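Horneo

Tools for turning two-handed gripper demonstrations into clean training episodes

Version notes last edited Aug 2, 2020

Horneo takes raw recordings from a head camera and a pair of hand-held grippers and gives you back episodes you can feed straight to a policy trainer. It does the time alignment, the trimming, the jaw-width tracks and the labels. It started as a pile of scripts inside the Testow planner and grew up fast, and we're really happy with how it runs now!

What's in the release

The sample set that ships with the code is called Isia. It has 560 episodes of tabletop work in 21 task families: opening containers, moving spoons and other utensils, handing things from one gripper to the other. Every episode has three video streams, a pose track per gripper and a plain text label.

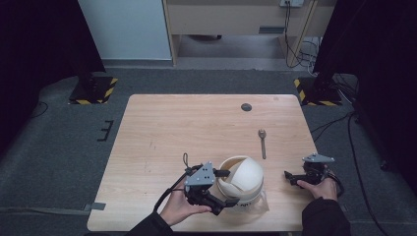 Two-handed tasks are where most of our effort went. When one gripper works on an object and the other waits, a simple motion threshold will happily throw away the waiting hand, and then the policy never learns to hold still. Horneo keeps both tracks for the whole episode and adds a per-hand "active" flag, so you can weight the loss any way you like. (Try it with the flag off first. The difference on container tasks is fun to watch.)

Install

Clone the repo, then from the top folder run:

pip install -e .
horneo check

The check command looks for a working video decoder and reads one Isia episode from end to end. If it prints "ready" you're good.

Quick start

horneo align raw/ --out aligned/
horneo trim aligned/ --out episodes/
horneo view episodes/

The viewer puts the head stream on top and the two gripper streams side by side underneath. Press J to jump to the next jaw event and K to go back. We use this constantly.

How a gripper stream is processed

1. Alignment. Each stream is matched to the head camera by timestamp, then nudged using jaw motion. Almost 90 percent of Isia episodes need no manual fix after this step.

2. Finger tracking. The tracker finds the inner edges of both fingers and writes the gap between them as a number from 0 (closed) to 1 (fully open). Dark fingers over a pale tabletop are the easy case. Glare on the wood can still pull an edge off by a few pixels, so we smooth over a short window.

3. Empty-jaw check. A frame with bare table between the fingers is marked "empty", even if a utensil handle or some other object is in sight farther off. Only what lies in the gap counts here.

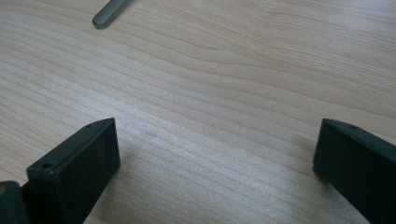

4. Trimming. Long empty stretches at the start and end are cut. Empty stretches in the middle stay in, with their flag.

5. Export. Output goes to the Arumugam episode format, version 2. A writer for plain folders of frames is there too.

Known problems

Clear plastic bags confuse the contact labels. Treat "contact" as a hint whenever there's a bag near the object.

Head streams with a lot of fast turning may lose alignment for a moment. The June build was worse at this; please update before filing a bug.

The viewer is slow over a remote desktop.

Contributing

Patches are very welcome, and new label sets even more so. Run horneo test before you send anything, and attach one short episode if you're changing the tracker.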